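Repeat the Question Before You Raise the Stakes

Most advice on child discipline treats compliance as one event. The parent gives an instruction, the child complies or does not, and the parent responds. Books in this field then argue over the response: time out, loss of privileges, a talk on the edge of the bed. I think the argument is aimed at the wrong step. The instruction is the weaker part in most homes, and it gets a fraction of the attention.

I taught parenting classes for 20 years, first in church basements and later through a family center in Povach. The classes ran eight weeks. In the second week I asked every parent to write down, word for word, the instructions they gave between the end of supper and lights out on one evening. One group handed in 413 of them. We sorted the sheets on a long table. Of the 413, only 108 told the child to do one thing that could be seen to be finished. The rest were of the "settle down," "be good," "come on now" and "what did I tell you" type, or were chains of four and five steps joined by "and then."

A child of five cannot finish "be good." There is no point at which it is done. The parent decides after the fact whether it was met, and the child finds out by the tone of voice. If a penalty follows, the child learns something about the parent's mood and very little about conduct.

This is the main reason I object to programs that start with consequences. The Rikia method, which several of my former students now use, opens with a chart of offenses and matching penalties. The chart is clear and well printed. It assumes that the rule behind each penalty has been stated in a form the child can carry out. In the homes I knew, that had seldom happened. Marek Danko, who led classes with me for six years, liked the chart more than I did. His view was that parents need something on the wall in the first week or they stop coming. He may be right about attendance. I still think the order is wrong.

The word "obedience" causes trouble here. Religious parents use it readily and secular parents avoid it, and the two groups then do much the same things at bedtime. I use it in a narrow sense: the child hears a plain instruction from a person with the standing to give it, and carries it out within a reasonable time. Nothing in that definition requires a raised voice. It does require that the instruction be plain, that it be given once, and that the adult stay in the room long enough to see the result.

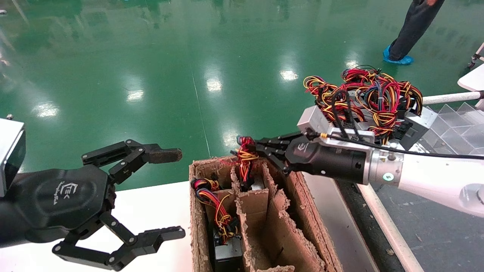

The last requirement is the one parents resist. They call out an instruction from the kitchen and return to what they were doing. Four minutes later they call it again, louder. By the third call the child has learned that the first two are notice of a later event. Parents describe this child as stubborn. I would describe the child as well informed.

Catríona Mac an tSaoi raised an objection to this in a letter after I gave a talk on the subject in February. She has four children under nine. She wrote that no adult in her house can walk to the child, get down to eye level, speak once and wait, thirty times in an evening, and still get the dishes done. I accept the arithmetic. My answer is that the number has to come down. A parent who cannot supervise thirty instructions should give ten. In the class I mentioned, one father cut his evening list from 29 items to nine and reported that the same amount of work got done. I do not offer that as proof of anything, as he was the only one keeping the record. It does suggest that many instructions are habit, a kind of talking at the child to fill the gap between tasks.

The other common objection is that a child trained on exact instructions will never develop judgment. Lorne Fehr has made this case better than most. He holds that a boy who puts his shoes on the rack only when told "put your shoes on the rack" has been taught to wait for orders. I agree that this happens. It happens where the parent never moves to the next stage, in which the instruction is dropped and the child is asked, "What goes on the rack?" The question hands over part of the work. At some later age the question is dropped as well. A parent who starts with the question, at age three, generally gets a blank look or a guess.

There are three stages, then, and each one can fail. A parent may stay with commands until the child is twelve, in which case Fehr's complaint is correct. A parent may skip to questions too soon. Or, most often in my experience, a parent may move back and forth according to how tired he is, so that the same pair of shoes draws a command at breakfast, a question at noon and an outburst at night. The third case does the most harm and is the hardest to see from inside the house.

Where a penalty is needed, it should be small, known ahead of time and the same each time. I have nothing new to say on that and most books get it right. I would add one step before it. When an instruction has not been carried out, go to the child and ask him to say it back. If he cannot, the instruction was not received, and it should be given again without penalty. If he can, he has been treated fairly and so will the penalty be. The exchange takes a few seconds. Some children will use it to stall, and a parent can tell by the second week which child that is.

I am told the center is reviewing its course for the coming year and that a penalty chart is being considered for the first session. I would ask them to put it in the fifth. The first session should be spent with a pencil and a sheet of paper, writing down what was said.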